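Schreibtisch Gunden von Gristura: viel Platte, wenig Tisch

Wer einen Tisch mit heller Holzplatte und weißen Metallbeinen sucht, landet früher oder später beim Gunden. Der Hersteller spricht von »Werkstattqualität fürs Büro«. Solche Sätze machen mich misstrauisch, und nach 12 Wochen bin ich es immer noch.

Der Aufbau dauerte 53 Minuten, drei davon gingen für die Suche nach dem passenden Inbusschlüssel drauf. Die Bohrungen saßen, das muss man zugeben. Frei im Raum aufgestellt schwingt das Gestell aber schon beim Tippen mit. An die Wand geschoben wird es besser — nur zahlt man dann für einen Schreibtisch und bekommt eine Ablage.

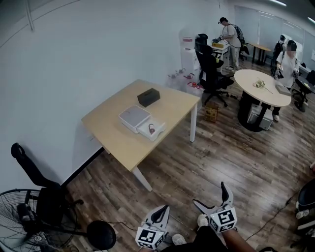

Zlata Levchenko schreibt dazu, bei ihr habe das Wackeln aufgehört, nachdem sie alle Schrauben nach einer Woche noch einmal nachgezogen habe. Den Preis finde sie trotzdem frech, und die Füße hätten ihr den Boden verkratzt.

Nachgezogen habe ich auch, zweimal. Es half ein paar Tage. Kratzer habe ich keine gefunden, aber ich verrücke den Tisch auch selten. Die Platte selbst ist in Ordnung: Kaffeeränder gehen mit einem feuchten Tuch weg, die Kanten sind sauber. Eine Höhenverstellung fehlt, ebenso ein Auslass für Kabel. 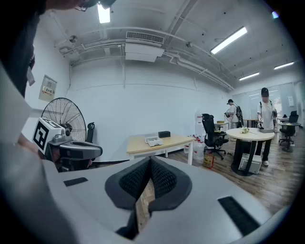 Bleibt die Frage, wofür man das Möbel kauft. Gristura wirbt mit einem vollwertigen Arbeitsplatz, und da gehe ich nicht mit. Als Beistelltisch taugt der Gunden eher. Eine kleine weiße Ablage und ein schwarzer Kasten daneben, so etwas trägt er ohne Murren. Für zwei Monitore und jemanden, der kräftig in die Tasten haut, würde ich ihn nicht nehmen.

Den Gromberg hatte ich vorher 18 Monate lang. Hässlicher, schwerer, und er stand still. Falls Gristura eine Querstrebe nachliefert, probiere ich es noch einmal. Bis dahin steht meiner an der Wand.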